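Kaloretti Ferments README

Kaloretti is a table of home and small-kitchen vegetable ferments kept by Heloísa Marinho and Zachary Marchand. It covers cabbage, carrot, radish, turnip and green bean batches made in salt brine. There are 123 batches in the main file and 99 of them have a full set of acidity readings.

Files

batches.csv – one row per jar
readings.csv – one row per pH reading, joined on batch_id
salts.csv – salt type and grind

Fields

salt_pct is salt by weight of vegetables plus water. Batches from the Harkport kitchen recorded salt by weight of water only and were converted in April. The original value is kept in salt_raw.
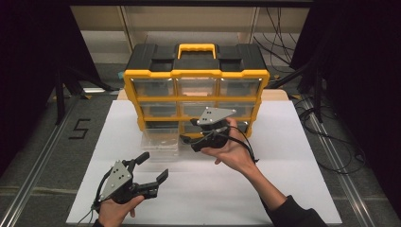 room_temp is in degrees Celsius, taken once a day beside the jar. Blank means no reading; zero is never used as a filler. The taste field is free text and has not been cleaned up.

Known problems

Batch 107 appears twice with different start times. Use the second row. Jar weights over 300 grams were rounded to the nearest five by the older Ponell scale.

Use

The table is not a safety guide and should not be used to set shelf life. Send corrections to Zachary with the batch_id in the subject line.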